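Gloves, cloths and a sheet of brown paper: a study of bench covering and hand-work in the soft materials store

Project report, second-year practical module
Hema Chettiar, Senthil Warrier, Rhea Dalisay
Supervisor: Hilkka Peltonen
January 2026

1. Background

The soft materials store at Stuvville holds disposable gloves, wiping cloths, paper roll and a small stock of fabric offcuts used by all the practical modules. When we took over the store in May, the gloves were kept in opened boxes on one shelf and the cloths were in a drawer with tape, string and old labels. People took what they needed and put the rest back wherever there was space. The stock book gave a total of 1735 single items, which we could not match to what was on the shelves.

Our project had two parts. The first was to sort and recount the store. The second was to decide how soft items should be laid out on the bench when they are being checked or folded, and what the bench should be covered with. This report is mainly about the second part, as the recount is written up in Senthil's separate sheet.

2. The bench covering

The benches have white tops. They clean easily but they are bright under the ceiling lights, and pale cloths and paper are hard to see against them. Small bits of lint do not show at all until they are on someone's sleeve.

We tried three coverings: a grey felt pad, a clear plastic sheet and brown paper. The felt held on to lint and had to be brushed after each use. The plastic slid about and reflected the lights. The brown paper was the cheapest of the three, and the blue items showed up well on it. It does wrinkle. We found that faint creases made no difference to folding, but a raised fold in the paper did catch the edge of a cloth, so a sheet with a raised fold should be turned over or replaced.

We cut the paper large enough to cover most of the bench and left a strip of the white top showing at the side. 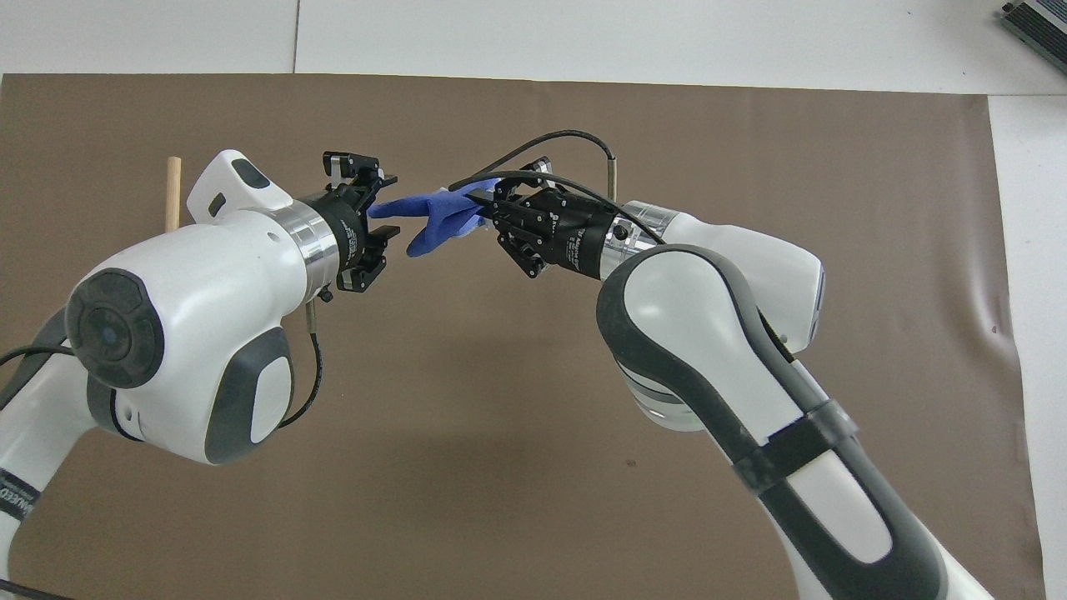 Figure 1. Nitrile glove held up over the brown paper.

3. Gloves

Nitrile gloves are awkward to check flat. The fingers stick to each other and the cuff rolls in on itself, so a small split near the thumb can be missed. Held up between two points and pulled sideways, the glove opens out enough for the folds to be looked at. We agreed on holding the cuff at one end and letting the fingers spread at the other. Pulling on a single fingertip is not advised, as the material thins there first.

The blue-violet colour helps. Rhea also tried white latex gloves from the old Groltton box and found them much harder to check, even over the brown paper. We have suggested that the Groltton gloves are used up for dusty jobs and not reordered.

We checked 82 gloves in this way over several sessions. Two had splits and were thrown out. A few more had cuffs that had stuck to themselves in the box but were otherwise sound, and these went back into stock.

4. Cloths

The cloths took longer. They come from two suppliers, Bakon and Cheon, and the two kinds had been mixed together in the drawer. The sizes are close but not the same, so a mixed pile leans over once it gets to any height.
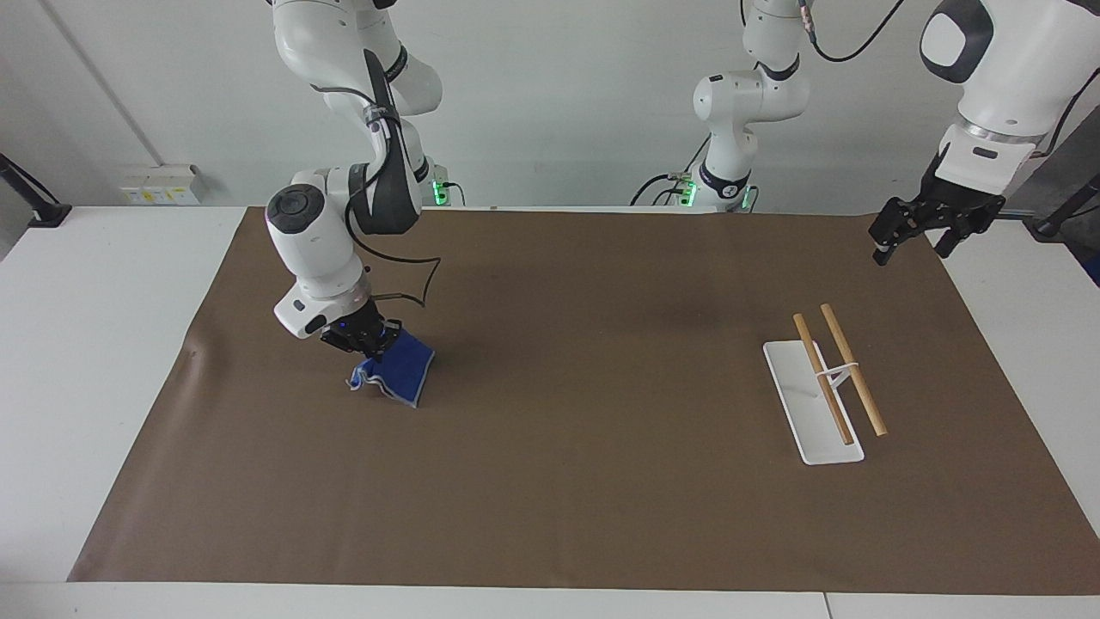
Soft Materials Group — Department of Applied Practice, Stuvville

A cloth picked up from a heap nearly always comes up crumpled. Lifting it by one corner lets the rest drop into a hanging point, and the hem can then be followed down from the corner to find the next one. We wrote the steps for the bench card as follows.

Take one corner and lift until the lowest tip is just clear of the paper.
Wait for the cloth to stop swinging.
Find the nearest hanging corner and lay the cloth down from that side.
Smooth from the middle outwards, then fold in half twice.

The second step was added after Nandini Sastry from the year above tested the card for us. She had been putting the cloths down while they were still moving, and they landed with one edge tucked under. Blue cloths were the easiest to lay straight. On the patterned offcuts it was hard to tell hem from pattern, and we left those out of the timings.

5. Storage

Cloths are now kept folded, in separate piles by supplier, on the middle shelf. Gloves stay in their boxes, with one box of each size open at a time. The roll of brown paper is on the bottom shelf with the shears tied to the bracket — they had gone missing twice before we did this.

We set the reorder level for gloves at 500. Hilkka thought this was high for the spring term, and it can be changed after a full year of use.

6. Remaining work

The grey felt pad has not been thrown away and needs a decision. The labels on the upper shelf are handwritten and will be printed when the label machine is back. We would also like to try a heavier brown paper, as the present one has to be replaced more often than we expected when the bench is in use every day. Senthil has asked for two samples.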